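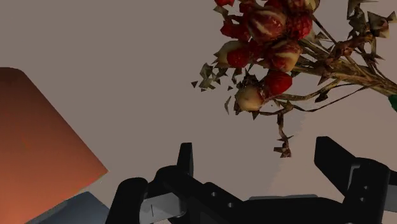

Bouquet d'allure séchée et pince ouverte, en simulation.

Temps de lecture : 2 min

Quand on demande à Oanh Dương pourquoi elle a passé un hiver entier sur des fleurs fanées, elle rit d'abord, puis elle ressert du thé. « Au départ, je voulais des tasses, comme tout le monde ! Une tasse, c'est fermé, c'est lisse, on sait où poser les doigts. Et puis Houshang est arrivé avec ses bouquets. »

Houshang Moradi, assis en face d'elle, ne nie pas. C'est lui qui a constitué la bibliothèque d'objets du projet Turnach, 882 modèles en tout, et il tenait à y glisser des choses difficiles, avec des pétales aux bords anguleux, des feuilles déchiquetées, des tiges qui se croisent. « Un maillage de fleur est toujours un peu cassé, explique-t-il. On a longtemps voulu réparer tout ça à la main, et c'était un travail sans fin. Alors on a décidé de garder les défauts et de voir ce que la politique de saisie en ferait. »

La méthode tient en peu de mots, même si elle a demandé bien des soirées. Pour chaque objet, le simulateur propose 1000 prises candidates, toutes jouées jusqu'au bout, et le réseau apprend à les classer à partir d'une seule vue prise près de la pince. La couleur du fond, l'éclairage et les objets voisins changent d'un essai à l'autre. « On ne lui donne jamais la forme complète, insiste Oanh Dương. Il voit un bout de tige, quelques fleurs rouges ou crème, et il doit se débrouiller avec. »

Le résultat qui l'a le plus étonnée concerne justement les tiges. Sans aucune consigne, le réseau a fini par préférer l'endroit où elles se resserrent, et par délaisser les fleurs. « J'ai relancé l'entraînement sept fois, avec sept graines différentes, parce que je n'y croyais pas — et sept fois, il est revenu aux tiges. »

Reste le passage au réel, prévu en mars. Houshang Moradi se montre prudent : une vraie tige séchée casse, alors que les leurs sont rigides, et il ne sait pas encore ce que cela changera. Il a déjà commandé de quoi faire 2000 essais, « et un bon aspirateur », ajoute Oanh Dương en rassemblant les tasses.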